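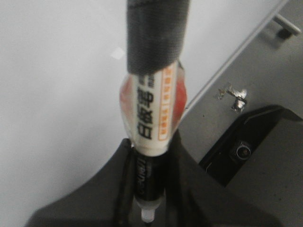
Athina Lazaridis demande si l'auvent Pallivora tient sur une caravane de sept mètres, et si les piquets sont fournis. Oui aux deux -- mais prendre le rail long.

Auvent Pallivora, modèle caravane
429 €, sac de transport compris
Profondeur au sol : 125 cm repliée, le double ouvert
Montage seul possible. À deux c'est mieux.
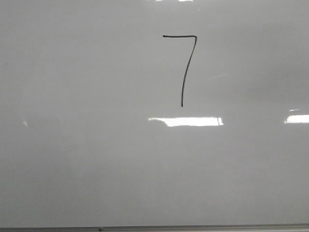 Toile enduite, coutures soudées. Existe en sable ou en vert. Fenêtre moustiquaire côté porte, se roule vers le haut. Les mats sont en alu, pas de fibre. Delai : expédié depuis l'atelier Mokero, comptez mai pour le vert.

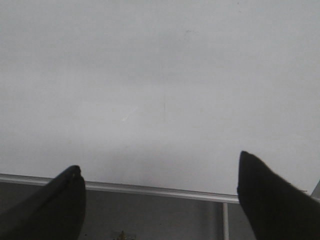 Avant de commander, mesurer le tour du rail, pas la longueur de la caisse. Tout le monde se trompe. Regardez aussi la paroi : une petite trace claire en biais, comme sur la surface gris pâle de la photo, ne gêne pas la pose -- une bosse sous le rail, si. Dans le doute écrire à Nadège Lacroix avec vos cotes, réponse rapide.

Retours acceptés si toile non montée.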